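What's the Brain of a Computer?

Every computer has a chip inside that does its thinking. It's called the CPU, which is short for central processing unit, and it is amazingly quick! Say you had 500 sums for homework. You might need all of Saturday. A CPU would be done before you could pick up your pencil.

The shiny square on top is a metal lid called a heat spreader. Thinking that fast makes the chip warm, so the lid helps carry the heat away.

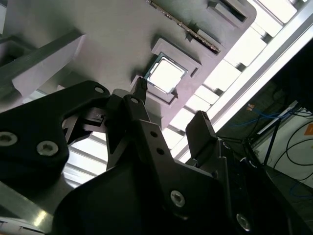
A CPU can't do much by itself, though. It needs a home, and its home is called a socket. The socket joins it to all the other parts, a bit like a train station joins up lots of tracks.

Meet the motherboard

The motherboard is the big flat board that everything plugs into. Lots of them are green, but they come in other colours too. Look for little round metal cans (those are capacitors, and they store tiny bits of electricity) and long slots where extra parts can go. The grey goo that sometimes goes on top of a CPU is thermal paste. It fills in gaps too small to see!

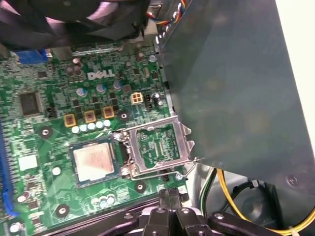 What about memory?

Computers need somewhere to keep the things they're working on right now. That's the job of RAM, a long thin strip with a row of gold-coloured contacts along one edge. Gold doesn't rust, so it's great for making a good connection. Don't touch that edge with your fingers, and always ask a grown-up before you open up a computer. 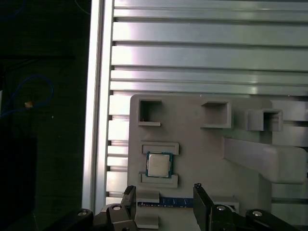 Nassoro Mushi wrote in to ask whether the computer forgets everything in its RAM when you switch it off. Yes, it does! That's why you save your drawing first.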